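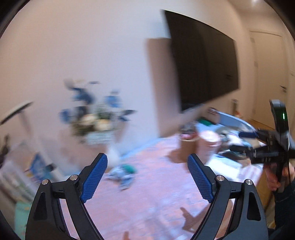 Sebastião Assunção
Data collection lead, thread starter

Okay, living room set is going up on Gradari and I want opinions before I lock the rules. Two hand-held grippers, one tidying task, ordinary clutter on the table. We're at 662 demos since August and I keep going back and forth on the blurry ones. Some people swing the gripper across the room like they're late for a bus, and the vase and flowers turn to mush. Keep or toss?

trinh_fan
Toss. If I can't tell what's on the rug, how is the policy supposed to?

Washington Bittencourt
Nah, keep them! The travel part between grabs is always going to smear. What I'd cut is blur in the last moment before the fingers close, because that's where my Clurivard runs fell apart. Got a calmer one from that room?

Sebastião Assunção
Calmer-ish, lol. Pink container on the table past the fingers, tray to the right, TV behind: 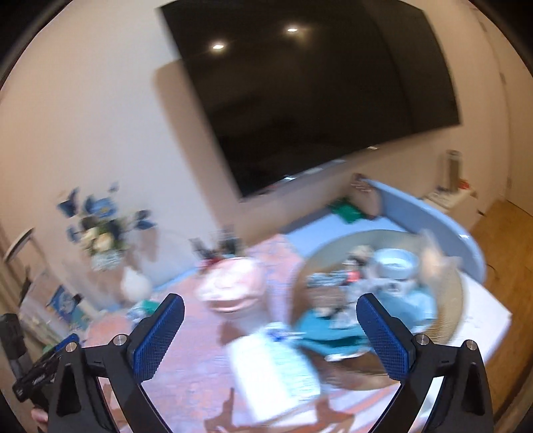
Villico Home Manipulation Club

trinh_fan
The table's still blurry in that one. And you've got a big glossy screen with ceiling lights bouncing off it, which messes with my tracking every single time. I throw a sheet over mine.

Washington Bittencourt
Please don't sheet the TV. People own TVs. If the tracker drops, redo that demo and move on.

Sebastião Assunção
I'm with Washington on the TV, sorry trinh. On blur I'll split it: travel stays in, and anything smeared in the last 3 seconds before a grasp gets re-recorded. I'm also capping everybody at 60 demos a sitting, my wrist was toast after the last round.

trinh_fan
Fine, but tag the blurry ones so I can train without them. I still think you'll regret it.

Sebastião Assunção
Tags I can do. Adding the column tonight.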